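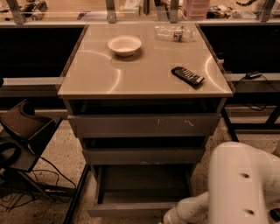 A bowl, a water bottle and a remote control on top of the cabinet.

The Tadport Boxes

Dirk De Haan started at the Madholm town archive in May, when the windows on the north side were still painted shut. He was given a desk, a key to the lower stacks and a list of collections that had never been described. The list ran to 10 pages. Tadport was on the first one.

Tadport had been a settlement at the mouth of the Sima, across the water from Madholm proper. The town had bought it up house by house and cleared it for the Kovex grain terminal. The terminal was never finished. What the archive had was 963 photographs in four boxes, taken by the town engineer's office, and a folder of receipts.

His supervisor, a woman named Orla, told him to keep it simple. One line for each print. Say what it shows and where, if you know where.

So he did that. He wrote "Photograph shows a two-story house with a porch, Tadport." He wrote "Photograph shows the same house from the rear." He wrote "Photograph shows a lot." By the second week he was writing "Photograph shows a lot" more than anything else.

The engineer's men had been careful. They had stood in the same spots before and after. On the back of each print was a number in pencil, and the number matched a parcel on a survey map that Dirk kept flat under a sheet of glass. He got to know the parcels. Number 31 had a pear tree that stayed up after the house was gone. Number 40 was the church hall, and then it was a set of steps.

He had been born in Madholm and had never been to Tadport. There was no reason to go. The road stopped at a chain-link gate, and past that it was gravel and cordgrass.

On a Thursday a man came in and asked to see the map. He was past eighty and had his good jacket on. Dirk brought him to the table and turned on the lamp. The man put his finger on the glass and moved it along Ferry Street without hurry.

"Who did the numbers?" he asked.

"The engineer's office."

"We didn't have numbers. You said whose it was." He moved the finger again. "This is Laskey. This is Laskey's brother. This one was my aunt, and she rented the upstairs to a man who fixed nets."

Dirk got a pencil. He asked the man to start over, and the man did. They went up one side of Ferry Street and down the other. At parcel 40 he said it had never been a church hall. It had been the school on weekdays and the dance on Saturdays, and the church only borrowed it.

"The file says church hall," Dirk said.

"I know what it says. They paid the church for it."

Dirk went and got the receipts. There it was, 2,000 dollars, made out to the diocese. He had read it before and hadn't thought anything. The man looked at it for some time and handed it back.

They stopped at half past four. The man had done both sides of Ferry Street and most of the lane behind it. He said he didn't know the far end as well, the houses by the slip, but his sister might. She was in Ohio. He wrote her phone number on the back of a request form.

After he left, Dirk took the form and his notes to Orla's office. She read them standing up.

"We can't change the engineer's captions," she said. "Those are part of the record."

"I don't want to change them. I want a second line."

"On all of them?"

"On the ones I can."

She thought about it. She asked how long it would take, and he said he didn't know, and she said that was what she'd figured. Then she asked if he had written down the man's name. He had. She told him to put that in too, with the day he came in, so that anybody who read it would know who was talking.

He went back down to the stacks and opened the first box. The lamp was still on over the map. He took out the print for parcel 12, which was a lot with a ditch along one side and a piece of fence.

"Photograph shows a lot," the line said.

Under it he typed, "House of Peter Laskey. Two rooms down, two up. The fence was his brother's - they didn't speak."

He put the print back in its sleeve and took out the next one.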